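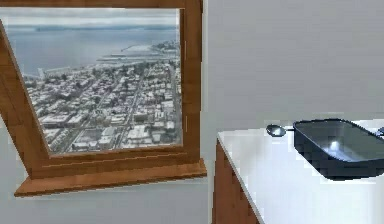
Rendu de la fenêtre en bois, avec la ville côtière vue de haut.

Ticket : rendu bloqué à 90 %, Olska 
Ouvert par : Liesl Lanz, le 18 juin

Bonjour Veronika, c'est encore moi (désolée !). Depuis la mise à jour, Olska s'arrête à 90 % dès que je lance un export en grand format. Pas de message d'erreur, le ventilateur souffle comme un sèche-cheveux et plus rien ne bouge. En petit format, tout passe sans souci.

J'ai vidé le cache, relancé la machine, désactivé le module Flikum… pareil. J'ai aussi fait le test sur le poste de l'atelier Zaugg, qui a la même version : blocage au même endroit, donc je ne crois pas que ça vienne de mon disque.

Suite : j'ai trouvé le journal, bien caché dans le dossier temporaire ! La ligne 156 parle d'une texture introuvable, avec un chemin qui pointe vers l'ancien serveur Brustau. J'ai remis le chemin à la main et l'export est allé jusqu'à 100 %, youpi. Sauf qu'à la réouverture du projet, l'ancien chemin revient tout seul.

Réponse de Veronika Stöckli : Préférences > Bibliothèques, décocher « Restaurer les liens », puis enregistrer sous un autre nom.

Fait, et ça tient après deux réouvertures. Je laisse le ticket ouvert jusqu'en juillet, au cas où.

Tickets récents
- Flikum : licence non reconnue
- Export figé à 80 %
- Migration depuis Brustau

Contact support | © Olska | Haut de page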